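Drava Comes Home

9 Oct 2019

I've been meaning to write this for weeks, and every evening I sit down with my tea and then a certain somebody climbs onto the keyboard. So tonight the door is shut and I'm typing fast!

Most of you know we lost our old girl in May. I told everyone who asked that I wasn't ready for another cat, and I meant it, right up until my friend Hermine called about a gray tabby she was fostering. Thirteen years old, one cloudy eye, and a meow like a rusty gate.
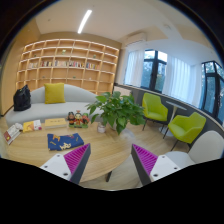
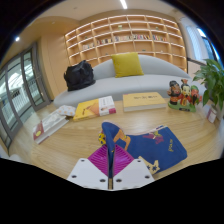 Her name was already Drava when she came to us, and it suits her, so we kept it. The first four days she lived behind the washing machine. I would lie on the laundry room floor and read to her in a silly voice (mostly recipes, she seems fond of soup) and slide the food dish a little closer each time. On the fifth night I woke up at two in the morning with a warm weight on my feet, and I didn't dare move until it got light.

Our vet, Dr. Sönmez, found two bad teeth and took them out last month. The bill was 222 dollars, which was kinder than I'd feared, and Drava was yelling for her supper by that same evening. She's on soft food now and has opinions about it - chicken yes, salmon maybe, anything with peas gets left in a neat pile beside the bowl.

She still won't let Kadir pick her up, but she sits outside the bathroom while he shaves and hollers at him to hurry. He's started hollering back.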